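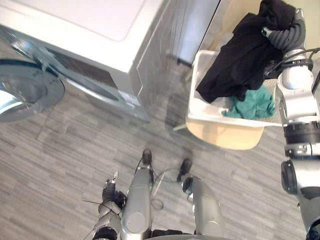
March, morning, wash corner

Black stuff first today, and I'm keeping it away from everything else until I know how much colour it drops. The black garment is the heaviest thing we've got on the list and it takes ages to dry, so it gets the early slot. The teal-green cloth was in the basket too and I nearly let them go in together out of laziness, but Saulius Grigaitė would have had my head (he lost a whole batch of pale samples to one black sleeve last winter and still brings it up at lunch!).

Settings, so I stop asking: 2 rinses, spin at 70 percent of whatever the dial calls full. I wrote 2000 on the sheet for the Pacheco trial and that was the litre count on the meter, not the spin speed. Sorry to anyone who squinted at that. I've crossed it out.

Soap. We're down to the Grono powder and half a bottle of the Mernus liquid. I like the liquid better for dark fabric, the powder leaves those chalky streaks in the folds that you only notice once it's hanging up. Could someone put Mernus on the order? I keep meaning to and then I get talking.

Door stays open between loads, please. Wipe the rubber as well, right round the bottom where the fluff collects. It got quite whiffy in there over the break and I don't want to go through that again.

Baskets: the white and tan one lives on the floor beside the washer and it's for things waiting to be washed. Clean things go on the rack. I found clean towels in it yesterday and had to do the lot over, grumbling.

Still to do: teal cloth on its own, cool, with a white scrap in beside it to see if the colour moves. Then look up the Irnedness notes on page 7, I think there's a bit about greens in there.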